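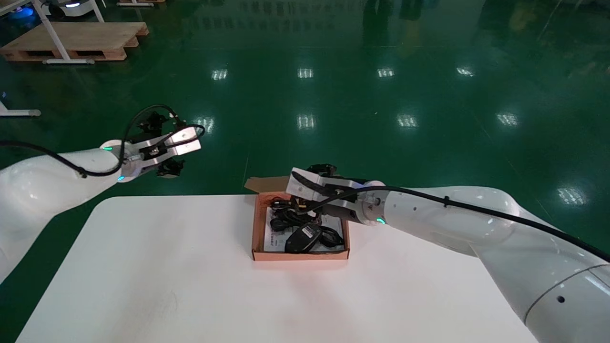 Zohreh Shirazi asked me last September why we don't just write the steps down. Open gripper, move left, close gripper. Fair question. I told her to write me the steps for tying a shoe, and she came back with 26 of them and a shoe that fell off.

(Pause. If no laugh, move on.)

So at Skoryk we teach by hand. A person drives both arms by remote control, the robot records what the joints did and what the cameras saw, and a model tries to learn from that. The task for this talk is unpacking and packing small parts in a cardboard box. Glamorous, I know.

Two ways to drive:
- Grab the arm and push it. Good for slow, simple moves. You also end up in your own camera view, blocking it.
- Leader arms. You move a small pair, the big pair follows. Takes almost 60 minutes before a new driver stops apologizing to the table.

We use the second. The recording tool is called Kusar and it crashes less than it used to.
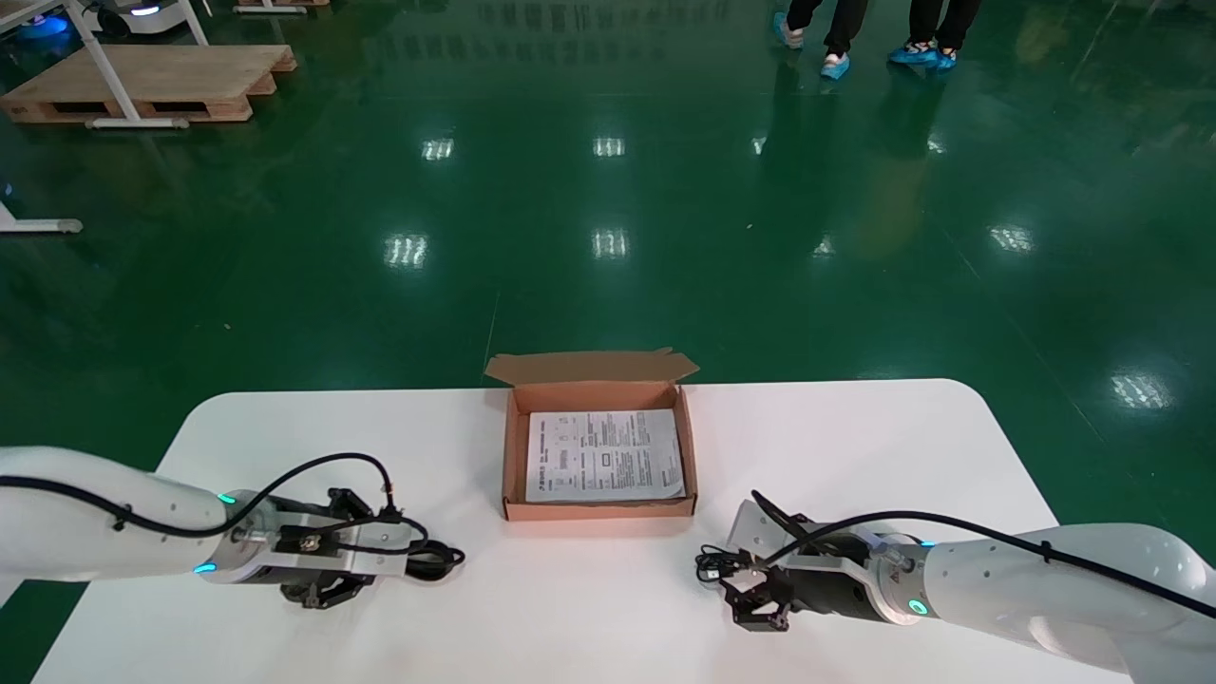
How many demonstrations does it take to teach one task? More than you budgeted for, and the number goes up every time you move the box.

Slow down for this part. Bad demos are worse than few demos. If the driver hesitates, the robot learns to hesitate, with great conviction. We throw out any run with a long stall in it. My own runs get thrown out a lot.
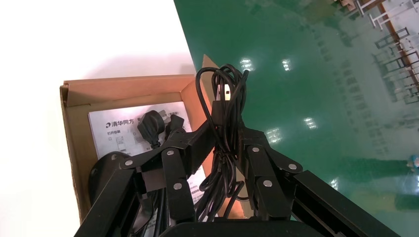 Cables are where I lost my faith in planning. A rigid part stays the shape you picked up. Cable has opinions. Look at the loops hanging from above the fingertips down past the gripper, with the USB plug sticking up at the top: the grip is near the middle of the bundle, and the rest goes where it likes. A driver can watch that and adjust. Try putting it in step 7.

Next slide is the Skasard comparison - skip it if we're past 7 minutes. Then questions.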